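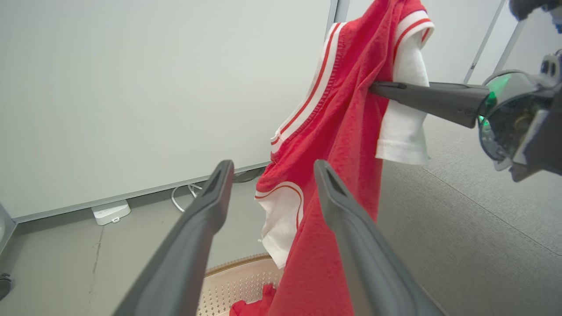

Ziltstead Community Clothing Exchange
Minutes of the winter meeting, 2022-12-25

Chair: Radomir Halilović

1. Minutes of the last meeting
Approved with one correction. The hall deposit was $200, not $20.

2. Stock
612 items came in during the fall drive. Children's coats went quickly. We still have too many adult T-shirts and not enough boots. Members agreed to stop taking T-shirts until March, except for school colors.

3. Storage
The Karamanlidis building has offered us the back half of its second floor at the current rent. The stairs are steep and there is no elevator. Radomir will ask whether we can use the loading door on Skilturell Street. Decision held over.

4. Money
Balance stands at $2,000 after the heating bill. The Lorix dryer needs a new belt. Repair approved. A request to buy a second dryer was turned down, 2 in favor and the rest against.

5. Spring exchange
To be held in March in the main hall. Doors open at 10. Garments should be on hangers and sorted by size the night before. Last spring the sizes got mixed and the line backed up to the street.

6. Other business
The lost key has been replaced. Please sign it out in the book by the door.

Next meeting: March, date to be posted in the hall.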